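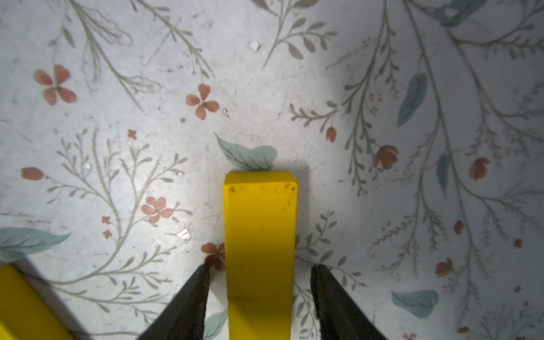 第四章 桌面覆面布的更换、张紧与日常保养

作者：Anisa Wuisan　校订：Haziq Krishnan　2022年4月18日
打印本页 | 用电子邮件发送
分享 27　评论 3

4.1 适用范围

本章适用于 Herotari 系列固定式作业台及配套的 Lumbantobing 插接边框，台板厚度为27毫米。折叠台和落地式裁剪台的边框结构不同，覆面布的铺设方法见第六章。

覆面布指铺于台板上表面、四边固定在边框内的涂层印花布。出厂时台面已装好一张，用户可按本章步骤自行更换。更换不需要拆下台脚，也不需要把台板与支架分离。

本章所述“正面”为印花涂层面，“背面”为基布面。“前边”为操作者站立一侧的台边，其余各边依次称为左边、右边和后边。

4.2 材料与工具

更换一张覆面布需要下列材料：

Hella 涂层覆面布，幅宽125厘米，长度按台板长度加余量裁取；
Hella 288 水性贴合胶，仅用于粘贴式铺设；
边框压条一套，旧压条未变形时可以继续使用；
无绒擦布若干；
中性清洁剂。

需要下列工具：

钢直尺、软卷尺、划粉或可擦除的水溶笔；
裁布剪刀或滚轮裁刀；
塑料刮板，刃口无缺口；
橡胶锤；
一字撬片，刃口用胶带包好。

注意：不得用金属刮板代替塑料刮板。金属刃口会在涂层上留下划痕，划痕无法修复。

覆面布应平卷存放，正面朝外。如果到货时为折叠包装，应提前一天展开，平铺在干净的地面或另一张台上，让折痕自然松开。折痕较深时，可以在背面垫一层棉布，用熨斗最低档压烫。不可在正面直接压烫，也不可使用蒸汽。

4.3 选择铺设方式

覆面布有两种铺设方式：干铺式和粘贴式。

干铺式只依靠四边压条固定，布与台板之间不涂胶。拆换快，台板不留残胶，适合经常更换布面或台面只作轻载用途的场合。缺点是台面受到较大的横向推力时，布面中部可能出现轻微移动。

粘贴式在台板上满涂贴合胶，再用压条收边。布面不移动，适合在台上推送重物或长期固定使用。拆除时需要清理残胶，耗时较长。

台板表面为未封闭的木质面时，不要采用粘贴式，除非事先按第三章3.6节完成封底。台板上已有裂纹或鼓包时，两种方式都不适用，应先更换台板。

同一张台不要混用两种方式。以前有用户只在四角涂胶，布面受潮后中部伸长而四角不动，最后形成放射状皱褶，只能整张换掉。

4.4 拆除旧覆面布

1. 清空台面，拆下夹具、台灯底座和其他固定在台边的附件。

2. 从前边右端开始，将包好胶带的撬片插入压条与边框之间的缝隙，缓慢抬起压条端头。

3. 端头抬起后改用手握住压条，沿台边方向逐段提起。每提起一小段就停一下，确认下一个卡扣已脱开。

4. 按前边、左边、右边、后边的顺序取下全部压条。四根压条的长度不完全相同，取下后在背面写上所在边的名称。

5. 干铺式：直接揭下旧布。粘贴式：从一角开始，将布向后翻折，贴着台面平行拉起，不要垂直向上拉。

6. 检查边框凹槽。用干毛刷清除槽内的线头和碎屑。

注意：压条两端有倒角的卡舌。压条一旦被对折，卡舌会断裂，压条不能再用。

粘贴式拆除后，台板上一般会留下一层薄胶。处理方法如下：

1. 用温水浸湿擦布，拧至不滴水，敷在残胶处。

2. 等胶层发白、变软后，用塑料刮板沿一个方向刮除。

3. 重复上述操作，直至手掌抚过台面时没有明显的凸起。

4. 用干布擦一遍，敞开晾置一夜。

不要使用丙酮、香蕉水或其他强溶剂去胶。这类溶剂会渗入边框接缝，使接缝处的密封条膨胀。

4.5 检查台板与边框

新布铺上之后，台板的缺陷会透过布面显现出来，因此检查应在裁布之前完成。

1. 将钢直尺立在台板上，沿长边、短边和两条对角线各检查一次。尺下透光均匀为合格。

2. 如果某处透光明显，用铅笔圈出范围，松开该处下方的支架螺钉，调整后再查。

3. 查看四角的角码。角码应与台板上表面齐平，高出者用橡胶锤轻敲归位。

4. 查看凹槽内壁。有毛刺时用细砂纸打磨，磨完吸净粉尘。

5. 把水平仪放在台板中央，调整台脚，使前后左右均处于水平。调整后锁紧台脚螺母。

台脚调平的详细方法见第二章。若作业台放在木地板上，建议装好一周后再复查一次水平。

4.6 裁布

裁布尺寸按下式计算：

裁布长度＝台板长度＋两端收边量
裁布宽度＝台板宽度＋前后收边量

单边收边量等于台板厚度加两倍的凹槽深度。凹槽深度标在边框内侧的铭牌上，不同批次可能不一样，应以铭牌为准，不要沿用上一张台的数据。

1. 将布正面朝下铺在干净的平面上。

2. 用软卷尺量出长度和宽度，在背面做标记。每条边至少做三个标记点，再用直尺连线。

3. 核对对角线。两条对角线的长度应一致，不一致时重新画线。

4. 沿线裁切。使用滚轮裁刀时，下面垫裁切垫板。

5. 四角各剪去一个小三角，剪口距台板角点留出一指宽。

印花布有方向性时，还需要确定花型朝向。整幅散点小花的图案没有明显的上下之分，可以任意放置；成行或带主茎走向的图案，一般让主茎由后边指向前边。两张台并排使用时，应先裁好两张布，并排比对花型，再分别铺设。

对花不作为验收项目。涂层印花布在生产中会有少量伸缩，同一卷布的首尾花距也可能存在差别。

4.7 干铺式铺设

以下操作由两人完成较为方便。一人操作时，可以用软头布夹代替另一人的手。夹口处垫一小块布。

1. 用微湿的擦布擦净台板，等表面干透。

2. 将布正面朝上平放在台板上，四边收边量大致相等。

3. 先固定后边：将布边折入后边凹槽，对准压条中点，用手掌压入第一个卡扣，再由中点向两端依次压入。

4. 回到前边。双手握住布边中部，向操作者方向平稳拉紧，同时把布边折入凹槽，压入中间的卡扣。

5. 由中间向两端压入前边其余卡扣，两侧交替进行。

6. 以相同方法固定左边和右边。

7. 处理四角：把剪口处的布折成斜角，先压长边一侧，再压短边一侧，折角厚度不得超过两层布。

8. 用橡胶锤隔着一块折好的擦布轻敲压条全长。

布面张紧程度的判断：用手掌在台面中央向任意方向轻推，布面应无可见的波纹。如果有波纹，取下前边压条重新拉紧，后边不动。

不要借助钳子拉布。钳口的受力集中在很小的一段上，涂层会在该处出现发白的拉痕。

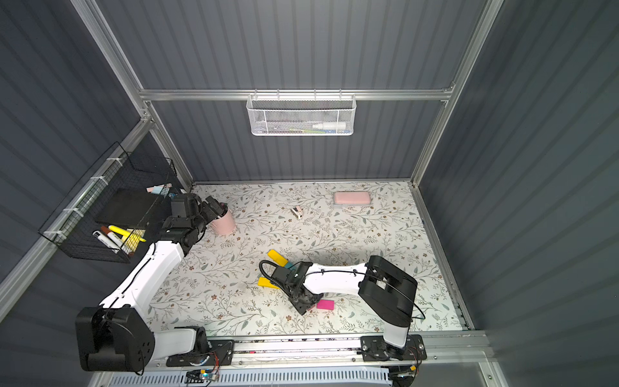
4.8 粘贴式铺设

粘贴式铺设应在通风、无直射阳光的室内进行。贴合胶在低温下流动性变差，冬季施工时，应将胶桶和布料提前一天放进作业房间。

1. 将布正面朝上放在台板上，按4.7节第2步定位，用夹子夹住后边。

2. 将前半幅布向后翻折，露出前半张台板。

3. 把贴合胶搅匀后倒入胶盘，用短毛滚筒薄涂于台板。每平方米用胶最多200克。胶层应半透明、均匀，不得有积胶。

4. 等胶层由乳白转为透明，以指背轻触有粘感而不沾手为宜。

5. 两手托住翻折处，将布缓慢放回。一边放，一边用塑料刮板从中央向两侧赶出空气。

6. 前半幅贴好后，松开后边的夹子，翻起后半幅，重复第3至第5步。

7. 整幅贴好后，从台面中心开始向四周再刮一遍，刮板与台面保持较小的夹角。

8. 趁胶未完全固化，将四边折入凹槽并压入压条。

9. 将溢出到边框外侧的胶用湿布擦净。

铺设完成后，台面静置24小时，其间不得放置重物。超过一周后才可以在台面上使用吸盘类夹具。

赶气时如果遇到较大的气泡，应把布揭起到气泡处，重新放下再刮。小气泡多数会在固化过程中消失；固化后仍存在的小气泡，可用细针在花纹处斜刺一孔，隔着擦布压平。不要在素底部位刺孔。

胶桶开封后应在一个月内用完。桶内胶液表面结皮时，将结皮整片取出后仍可使用；若出现颗粒或酸味，应整桶报废。

4.9 收边与接缝

作业台长度超过单幅布能覆盖的范围时，需要拼接。拼接缝应与短边平行，避开操作者正前方。

1. 两幅布的拼接边各多留两指宽，先不裁齐。

2. 将两幅布重叠铺放，对齐花型。

3. 将钢直尺压在重叠处中央，用新刀片一次裁透两层。中途停刀会产生错口。

4. 取走上下两条余料，将两边对接，缝下垫一条双面胶带。

5. 用刮板柄端沿接缝压实。

接缝处不需要填胶。填入的胶干后会发黄，在浅色布面上特别明显。

台边开有走线孔时，布面在孔位处的处理方法为：由背面摸出孔的中心，用刀尖划一个十字口，长度不超过孔径，将四片小三角向下折入孔内，装上护圈。护圈有方向，缺口一侧朝后边。

4.10 台边附件的复位

覆面布固定完成后，按下列顺序装回附件。

1. 台灯底座。夹口处垫上原配的橡胶垫。橡胶垫丢失时，可以用两层毛毡代替。

2. 量尺槽。把刻度零点对准台板左端，而不是对准压条外缘。

3. 插座盒。应在断电状态下安装，接线方法见第七章。

4. 侧挡与挂杆。挂杆上的收纳件每次只装一个，装好后确认没有晃动再装下一个。

5. 台钳。仅限粘贴式台面，钳口下方加衬板。

挂杆承重值见挂杆端部的标签。液体容器应放在收纳件靠近立柱的一端，瓶盖拧紧。裁刀、锥子等尖锐工具不要与布料放在同一个收纳件内。

浅色台面容易反光。照明应从左右两侧斜向照射，避免单灯正对台面中央。做精细划线时，可以把灯头压低，让光线贴着布面掠过，水溶笔的线迹会更清楚。

4.11 日常清洁

每日使用后：

1. 用软毛刷把线头和粉屑扫向前边，收集后倒掉。不要直接用手臂推扫。

2. 用拧干的湿布擦拭一遍，再用干布擦干。

每周一次：

1. 中性清洁剂按瓶身说明稀释，用海绵软面轻擦台面。

2. 以清水湿布擦去清洁剂，至少两遍。

3. 检查压条全长，发现翘起的位置用手掌压回。

4. 清理凹槽外缘积灰。

常见污渍的处理：

水溶笔：清水湿布敷片刻后擦去。
铅笔：白色绘图橡皮，顺一个方向轻擦。
缝纫机油：先用干纸吸去浮油，再用稀释的中性清洁剂。
白乳胶：未干时湿擦；已干时用塑料刮板的角轻轻挑起。
圆珠笔：用棉签蘸少量酒精，由外向内点擦，随即用清水擦净。先在收边处试擦。
油性记号笔：通常无法完全去除。
蜡：待其冷硬后刮去，剩余部分垫吸油纸，以熨斗最低档短时压烫。

小心：不同清洁剂不得混合使用。含氯漂白剂会使印花褪色，也会腐蚀边框的金属件。

茶水和咖啡应在当天处理。渗入接缝的有色液体会沿基布扩散，从正面看是一圈淡黄色的边。

4.12 使用限制

覆面布不是隔热层。刚用过的熨斗、热熔胶枪、烙铁和热锅不得直接放在台面上，应使用专门的隔热垫。隔热垫下方如有软胶脚，要定期挪动位置，以防软胶与涂层长期接触后粘连。

覆面布也不是裁切垫。任何裁切都应在垫板上进行。垫板应大于裁切范围，四周各留出一掌宽。

彩色橡胶制品、再生塑料制品和未完全干燥的印刷品可能向涂层迁移颜色。此类物品不宜在台面上过夜。涂漆的木制量块、压块等可以放在台面上，底面应保持清洁，移动时提起，不要拖行。

不要让台面长时间受到阳光直射。靠窗使用时，每季度将台面前后调换一次，或者在不使用时用遮尘布盖好。

4.13 故障与处理

现象：布面中部起波纹。
原因：干铺式张紧不足，或者房间湿度变化较大。
处理：取下前边压条，重新张紧。反复出现时改用粘贴式。

现象：一条边的压条反复弹起。
原因：折角过厚；凹槽内有异物；压条装错了边。
处理：取下压条，核对背面所写的边名，清理凹槽，修剪折角后重装。

现象：布面有细小硬点。
原因：铺设前台板没有擦净，或胶液中有颗粒。
处理：干铺式揭开清理；粘贴式不影响使用时不处理，影响使用时更换。

现象：布面边缘发白。
原因：拉力过大，涂层受损。
处理：发白部位在凹槽内时可以继续使用；在台面上时应更换。

现象：粘贴式布面局部脱胶。
原因：漏涂，或者胶层未干透就贴合。
处理：靠近边缘的，取下压条后用注胶器补胶，压实并静置一夜。位于中部的，不建议补胶。

现象：台面有持续的气味。
原因：新布涂层气味，或者胶层固化不完全。
处理：保持通风。两周后仍有明显气味的，联系供货方。

现象：水溶笔痕迹擦后复现。
原因：笔迹渗入涂层的细小划痕。
处理：用清水多次湿敷，不使用热水。

4.14 更换周期与记录

覆面布没有固定寿命。出现下列任一情况时应更换：涂层磨穿，露出基布；表面划痕影响划线；接缝张开，无法压合；污渍渗透到背面。

每次更换后，在台板底面的记录卡上填写日期、布料批号、铺设方式、操作者姓名和压条是否更新。记录卡用完后，可向 Cirnthorpe 备件处索取新卡，也可以抄写在普通硬纸上，装入原来的透明卡袋。

一处场所有多张作业台时，建议给各台编号，把编号写在后边边框内侧。不同台的压条不要互换。

余料应卷好保存，标明批号，留作日后修补接缝或制作护角。余料正面之间隔一层薄纸。

4.15 备件订购

订购覆面布时，应提供边框铭牌上的型号、台板的长宽尺寸、凹槽深度和所选花型的名称。只提供作业台的购买日期，无法确定边框版本。

压条按套供应，不单根出售。走线孔护圈、橡胶垫和透明卡袋可以单件订购。三月以后发出的压条在背面已印有边名，旧压条仍需手写标记。

贴合胶属于液体货物，与布料分开发运，到货时间可能不同。收到布料后应先检查卷芯两端有没有压扁，再检查外层布面。发现损伤时保留包装，连同批号标签一并报给供货方。

下一章：第五章 抽屉导轨的安装与润滑

打印本页 | 用电子邮件发送
查看全部评论（3）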